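Chapter 4

Play Food and the Home Corner

What this chapter covers

By the end of this chapter you should be able to say what play food is for, sort a mixed set into useful groups, choose pieces that suit the age of the children using them, and set out a small table so that the play can start without an adult. You will also look at one piece closely, the peeled banana, and see why a toy that shows food halfway to being eaten gives children more to do than a toy that shows it whole.

You will need your setting notebook. If you are working through the book alone, a kitchen table and a handful of play food will do for the tasks at the end of the opening section.

4.1 Starting with what is on the table

Most rooms for children under five have a home corner. It may be a full set of child-sized units with a sink and a cooker, or it may be a low table with a box underneath. In either case the food is what gets used most. Children who walk past the dolls and the dressing-up rail will stop to put something on a plate and hand it to you.

The Suloswood nursery, which we use as our main setting in this chapter, has a home corner that was put together over several years. Very little of it matches. The plates came from one set, the cups from another, and the food from at least three. This is normal, and it is worth saying early on, as students often think they must buy a complete kitchen before they can plan any play. A mixed collection works well as long as somebody has looked through it and knows what is in it.

Looking through it is the first job. Before you plan an activity, tip the food out on a clear surface and put it back piece by piece. You are checking for splits, sharp seams and anything small enough to go wholly into a mouth. You are also finding out what kind of play the set allows. A box with nothing in it but fruit gives you a fruit stall and a fruit bowl. Add one plate and you have a meal. Add a bottle of sauce and the meal becomes an argument about who has sauce on what, which is a good deal more talk than the fruit stall would have given you.

At Suloswood the staff keep a small white-topped table for this. On it you might find a plate with a ketchup bottle laid across it, a cup, a slice of orange and a banana with its skin pulled back. To an adult this is an odd meal. To a three-year-old it is lunch, and the only question is who is having it.

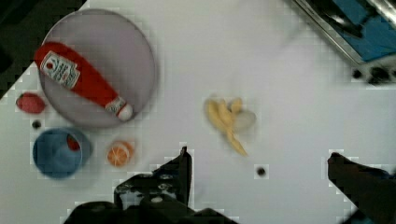

Small tables suit this sort of play. With a large one, the children spread out and each works alone. With a small one they have to reach past each other, ask for things and wait, and the adult nearby hears a lot of language that would not come up otherwise: pass, share, mine, more, enough, too hot.

Keep the number of pieces low to begin with. The Hilari play plan, which several of the settings in this book follow, suggests putting out 4 food items for every 2 children and holding the rest back in a box. When the play slows down, one new piece is brought out and nothing is said about it. The children will notice. If the whole box is put out at once, much of it ends up on the floor and the talk is about whose it is.

4.2 Whole food, cut food and opened food

It helps to sort play food into three kinds.

Whole food is the kind you would see in a shop: an apple, a loaf, an egg in its shell. Children use it for shopping, sorting, counting out and filling bags. It is easy to name, and it is often the first kind a child will pick up.

Cut food has already been prepared. A slice of orange or a wedge of cheese belongs on a plate. It tells the child that somebody has been cooking, and it brings in words such as slice, half, piece and middle. Children can also see the inside. The segments of an orange are hidden in the whole fruit and plain in the slice, and a child who has only met oranges in a bowl may not link the two until an adult puts them side by side.

Opened food sits between the others. A peeled banana is the best known. The skin is there, so the child can see what it came from, and the fruit is there too, so the child can see what gets eaten. It has a story in it. Someone has begun to peel it, and someone is going to eat it.

Sauce bottles, jars and cartons do not fit any of these groups. They are containers, and the food inside them is imagined. Children of two will often pretend to bite a toy bottle. By three and a half most of them tip it over the plate and shake it, and many supply the noise. Watch for this change. It shows that the child can hold in mind something that is not there at all, and it should go in your notes when you see it.

4.3 A closer look at the banana

Bananas turn up in nearly every set of play food, and the peeled kind is worth having as well as the whole. Children already know the real thing well. Many of them can peel one, or start to once an adult has broken the top, and it is often one of the first foods they prepare for themselves.

A good toy version has a skin that comes away from the fruit in separate flaps, so that it can be looked at from the side and from the top and still be understood. The flaps give a child something to talk about: how many there are, which is the longest, which way each one bends. The fruit itself should be a paler colour than the skin. If both are the same bright yellow, younger children may not see that there are two parts.

Language work with the banana can be very simple. Sit at the table and ask to be told how to eat it. You are likely to hear open, pull, down, inside and bite in the space of a minute. The word "skin" is worth offering, and "peel" too, as children enjoy the fact that peel is both the thing and what you do to it.

Staff at the Jitaru playgroup carry this over to snack time. The toy is on the table while the real fruit is handed round, and the children compare the two. The real one has a smell, it marks if you press it, and its skin goes in the food bin. The toy one goes back in the box -- and most children are very firm about which is which.

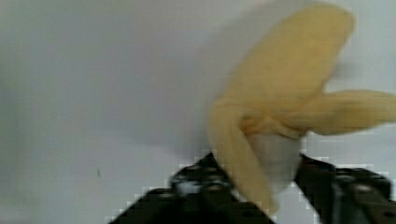 Should play food look as much like real food as possible?

For children under three, a close likeness helps, as they are still learning to use one thing to stand for another. Older children need it less and will happily use a block as bread. A mixed set that has both kinds will serve a wider range of ages.

4.4 Keeping the set clean and in order

Play food goes into mouths. Plan for it. Hard plastic pieces can be washed in warm soapy water and left to drain on a towel. Anything made of cloth should follow its label. Pieces with flaps, folds or hollows need more time, as crumbs and dried dribble collect where the parts meet. Use a soft brush and look again when the piece is dry.

Cups need the same care. Children put small pieces of food into them, and those pieces get put away inside the cup and forgotten. Turn every cup over before it goes back on the shelf.

For storage, a shallow tray is better than a deep box. Children can see what they have, and they can put things back with little help. The Cutosness trays used at Suloswood are low enough for a two-year-old to reach into without leaning.

Tasks for your notebook

Tip out the play food in your setting and sort it into whole, cut, opened and containers. Write down which group is the smallest, and say what play might be missing as a result.

Set a small table with one plate, one cup and four pieces of food. Watch for the length of one play session without joining in. Write down the first thing that is said and the first thing that is picked up.

Choose one piece of opened food. List the words a child could learn from it, then mark the ones you have heard children use.

The next section looks at the people in the home corner: who cooks, who is served, and how children decide.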